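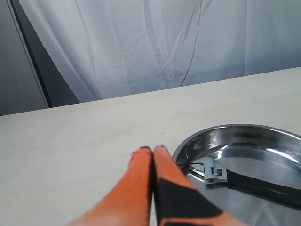

Rolport is looking for a part-time workbench and tool room assistant, starting in May. The post is 2 days a week, mornings only, at our repair shop on the Rana site.

You will keep the hand tools and small parts in order. We have 526 tools on the register and they go out and come back all day. Most of the job is checking them in, wiping them down and putting them back where they belong.

## The work

- Sort returned tools at the table. Adjustable wrenches and other small tools go in a steel pan first, then to the rack after checking.
- Check that jaws open and close and that grips are not split.

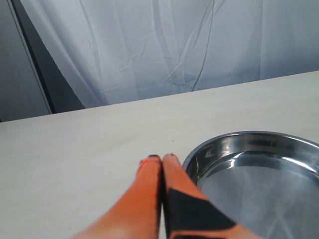 - Keep the tabletop clear between batches - one job on it at a time.
- Write down anything damaged and pass the list to Danylo Pylypenko.
- Check handles on the black plastic items before they go back on the shelf. Look for cracks at the corners. 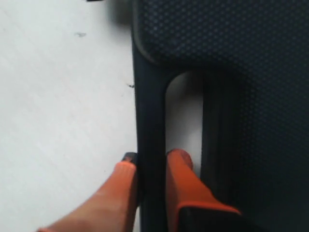 ## What we ask for

You should know common hand tools by name and be able to stand for most of a shift. Shop experience helps but we will train the right person. You need to be able to read and write a parts list in English.

## How to apply

Send a short letter with two references to Kirsten Baldursdóttir at the Rolport office, Room 63. Interviews are held on site and include a short sorting task.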